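Print this page | E-mail this page

About Purico

We make software that helps robot arms see what is in front of them and decide what to do about it. We are a small company, we share one long room above a bicycle shop in Plineck, and most of us would happily talk about grasp planning through lunch (and usually do).

Purico started with one stubborn problem. A customer had a good arm, a good gripper and a good camera, and the three barely spoke to each other. Every time the lighting changed, somebody had to go back and retune the vision settings by hand. We wrote a small program to take over that job, then a planner to sit on top of it, and before long the little program had a name, a manual and a bug list with 363 entries. We called it Savchuk, after the street where we had our first desk, and it is still the heart of what we do.

Savchuk takes in camera images, works out where an object is and which way it is standing, and gives the controller a path to follow. It runs many times a second, so the arm can correct itself on the way in. We love this part! A good approach is smooth and a little bit careful, and getting there takes a lot of tries.

Those tries happen in Testance, our simulator. A normal overnight run is 3,000 grasps, each with its own light, surface and object position, and in the morning we go through the ones that went wrong. Shadows are a favorite subject. A dark patch across an object can look like an edge to a perception program, and wood grain brings plenty of fine lines of its own, so we render both and let Savchuk sort them out.

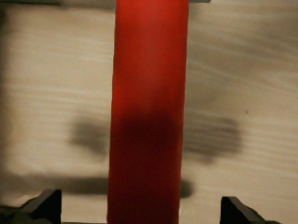 Red cylinder between the gripper fingers, rendered in Testance. Note the shadow across the lower half.

We write our own tools when we can't find ones we like. The replay viewer lets you step through a run and see the image, the position estimate and the planned path side by side. It began as a weekend project and is now the window everyone has open all day. The log format is plain and documented, and customers are welcome to read it with whatever they already use.

New people at Purico start by breaking something in Testance on purpose, then writing the test that catches it. The test collection passed 2,000 last July and it keeps growing. We review each other's code, we write down what we tried even when it didn't work, and we ship a new version when the tests are clean, even if that makes a date slip.

If you work on control, perception or planning and would like to compare notes, please write to us. Visitors are welcome in Plineck too. Ring the upper bell, as the lower one belongs to the bicycle shop.

Page last updated 14 Jul 2018

Print this page | E-mail this page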